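Aus der Werkstatt: Wie viel Pullover steckt in einem Pullover?

Ich hatte euch in der letzten Ausgabe versprochen, dass ich endlich mal vom Falten erzähle, und jetzt ist es so weit. Unser kleines Projekt heißt inzwischen offiziell Cludura (der Name stand auf einem Zettel am Kühlschrank und blieb dann einfach kleben), und es geht um eine Frage, die sich harmlos anhört: Wie bringt man einem zweiarmigen Roboter bei, Strickwaren zusammenzulegen, wenn man ihm dafür nur Vorführungen von Menschen geben kann?

Mit Handtüchern sind wir ja schon länger durch. Ein Handtuch hat vier Ecken, und wenn man zwei davon findet, ist der Rest fast geschenkt. T-Shirts gehen auch ganz ordentlich. Aber Strick! Strick dehnt sich, rutscht, rollt sich an den Bündchen ein und liegt nach jedem Griff ein bisschen anders da als vorher. Unser altes Verfahren hat für jedes Teil eine Handvoll Schlüsselpunkte geschätzt – Schultern, Saum, Ärmelenden – und dann einen festen Ablauf abgespult. Bei den Pullovern lag der Ärmel danach gern mal quer über dem Kragen, und der Ablauf machte seelenruhig weiter. Ich habe mir das oft genug angesehen, um es nicht mehr lustig zu finden.

Also haben wir umgestellt. Gesammelt wird jetzt mit Handgreifern, in jeder Hand einer, und zwar in echten Wohnungen auf echten Betten. Insgesamt sind es 725 Vorführungen geworden, alle mit langärmligen Oberteilen. Wer mitmacht, faltet so, wie er oder sie es zu Hause eben tut, und das ist für die Auswertung ein Segen und ein Fluch. Manche schlagen zuerst beide Ärmel ein, andere fangen mit dem Saum an, und in einer Wohnung wurde konsequent gerollt (die Rollen haben wir übrigens drin gelassen, darüber gab es eine längere Diskussion beim Mittagessen).

Das eigentlich Neue ist, was wir mit diesen Aufnahmen anstellen. Wir nennen es etwas großspurig die Larkgate-Zerlegung. Statt das Modell auf die ganze Faltung am Stück zu trainieren, schneiden wir jede Vorführung dort auseinander, wo ein Greifer den Stoff loslässt oder neu anfasst. Dazwischen liegt jeweils ein Stück Bewegung, das für sich genommen ziemlich kurz und überschaubar ist. Das Modell lernt diese Stücke einzeln und dazu eine zweite Sache: nach jedem Stück einzuschätzen, ob der Stoff jetzt so liegt, dass das nächste überhaupt Sinn ergibt. Wenn nicht, darf es noch einmal nachfassen. Mehr ist es im Grunde nicht, aber an diesem »darf noch einmal« haben wir den halben Winter gesessen.

Und was kommt dabei heraus? Wir haben 20 Pullover genommen, die in keiner Vorführung vorkamen, und jeden einmal vom Roboter falten lassen. Das alte Verfahren hat 7 davon so hinbekommen, dass wir sie in einen Schrank legen würden. Mit der Zerlegung waren es zehn mehr. Die drei übrigen waren allesamt dicke Rollkragen, und da scheitern wir noch richtig schön: Der Kragen federt zurück, die Einschätzung sagt »noch nicht«, der Arm fasst nach, der Kragen federt wieder zurück. Irgendwann zieht man halt den Stecker.

Am meisten gelernt habe ich aber bei den Ärmeln. Ich dachte immer, das Schwierige sei das Greifen, also die Kante zu erwischen und nicht zwei Lagen auf einmal. Beim Durchsehen der Vorführungen fiel mir dann auf, wie viel Zeit die Leute mit einem Greifer nur drücken: hier am Bündchen, da am Kragen, einfach kurz draufhalten, bevor es weitergeht. Solche Momente hatten wir früher als Leerlauf herausgeschnitten! Jetzt bleiben sie drin und bekommen sogar ein eigenes Etikett, »Halten«. Seitdem rutscht deutlich weniger weg.
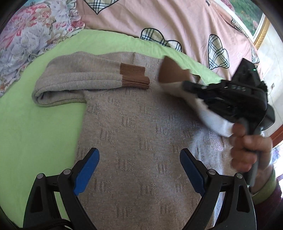 Triantyfallou? Nein, Triantafyllou – so heißt unser Vergleichsverfahren richtig, schrieb mir Cumero nach dem ersten Entwurf dieses Beitrags, und außerdem sei der Vergleich ein bisschen unfair: Das alte Verfahren habe ja nie nachfassen dürfen, und wenn man ihm einen zweiten Versuch gönne, sehe die Sache womöglich knapper aus. Man solle bitte beides laufen lassen, bevor man im Newsletter jubelt.

Da ist was dran, und ich habe es gleich auf die Liste gesetzt. Der zweite Durchgang läuft mit denselben Pullovern, diesmal mit einem Nachgriff für beide Seiten. Parallel dazu sammeln wir weiter, vor allem Rollkragen und grobe Zopfmuster. Wer so etwas im Schrank hat und uns für einen Nachmittag sein Bett überlässt, antwortet einfach auf diese Mail. Greifer bringen wir mit, Kaffee wäre nett.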